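Tap and bottled water taste panel: participants wanted
Hustum Sensory Group, Osamden
Posted 09/08/2022

We are looking for adults who live in or near Osamden to join a drinking water taste panel this fall. You do not need any training. You need to be able to tell us what you like, what you don't like, and how strong a taste or smell is on a simple scale.

The panel compares tap water from different parts of the Osamden supply with still bottled water sold in local stores. People complain about their water in very different words. One household says "chlorine," the next says "swimming pool" or "metal," and the lab results for both may look the same. We want a set of plain words that most people use the same way, so that a complaint made over the phone can be understood by the person who has to follow it up.
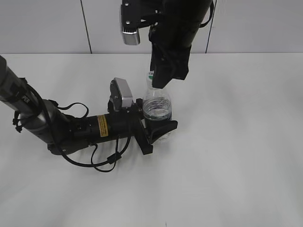 Clear plastic water bottle, upright on a white table.

What you would do

There are 13 sessions, one a week, ending in November. Each lasts 50 minutes. The first two are practice, where you taste water with small known amounts of salt, minerals, or chlorine and learn the scoring sheet. After that you taste six samples per session, with a break after the third. Samples are served in small cups with a code on the side. You will not be told which is tap and which is bottled until the study is over.

You may swallow or spit. Plain crackers are provided between samples. Scores are entered on paper and you work alone in a booth, without talking to the other tasters. At the end of some sessions there is a short group discussion about words. Taking part in the discussion is expected, but you can pass on any question.

All water served is safe to drink. The tap samples are drawn the same morning and kept at room temperature.
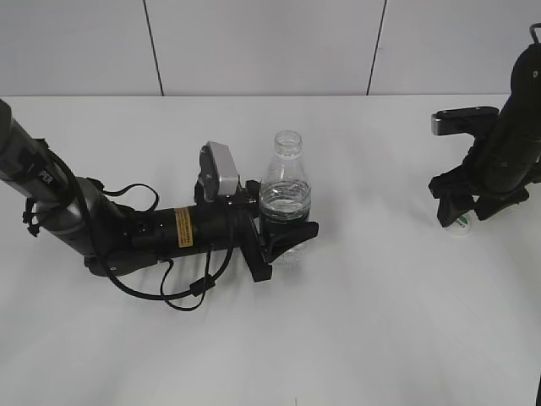

One person asked after our last call whether smokers are turned away, and said that a smoker's opinion of tap water ought to count as much as anyone else's. We agree. Smokers can apply, but please do not smoke in the hour before a session.

Who can apply

You should be 18 or older and free at the same time each week. You should not be pregnant, on a fluid-restricted diet, or taking medicine that changes your sense of taste. Colds and allergies are fine as long as you tell us; we will move you to a makeup session. People who work for the water utility or for a bottled water seller cannot take part.

We have 14 places. We would like a mix of people who mostly drink from the tap and people who mostly buy bottled, and the form asks which you are. If you use a filter pitcher at home, put that down too.

On session days, no coffee, gum, mint, or spicy food for an hour beforehand, and no perfume or scented hand lotion. Fragrance in the room spoils the scores for everybody, and we will have to ask you to sit that one out.

Pay

You are paid $284 for the full set of sessions, by check, in two parts: half after the sixth session and half after the last. If you miss more than two sessions without a makeup, only the first half is paid. Bus fare is refunded if you keep your ticket. Parking behind the building is free, with the entrance on Fikre Street.

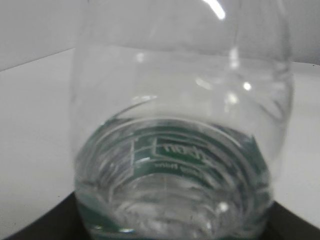
Plastic bottle, close up.

How to apply

Pick up a form at the front desk or ask for one by mail. It takes ten minutes. If you fit, we will call you in for a short screening test, where you sort cups of water from weakest to strongest. The screening is unpaid. We keep your form for one year and then shred it.

The building has step-free access from the parking lot and the booths can be set at wheelchair height. Large-print scoring sheets are available.

Hustum Sensory Group, Evia Building, 2000 Fikre Street, Osamden | Contact | Back to top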